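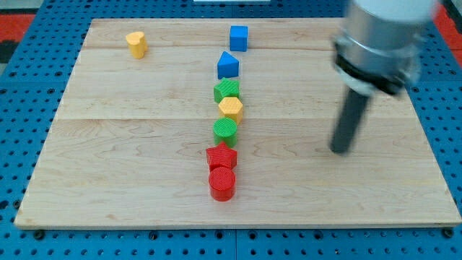
Annunziata Gatti thinks I should have waited for the Otora, and told me so before my coffee this morning. Too late, the Rillel is mine! I set it up last night and stayed awake way past midnight playing with it. The screen is gorgeous, and the back button is finally where my thumb wants it.

Moving everything from the old Matar took 20 minutes, all 276 contacts, though my alarms got lost somewhere - so I overslept. Worth it. Battery was still at 3 percent when I got home, after maps, music and a very long call with Mom.

Annunziata says the December update will slow it down. We'll see! I already love this phone. Tomorrow I want to try the night mode down by the river, and find a case that isn't beige.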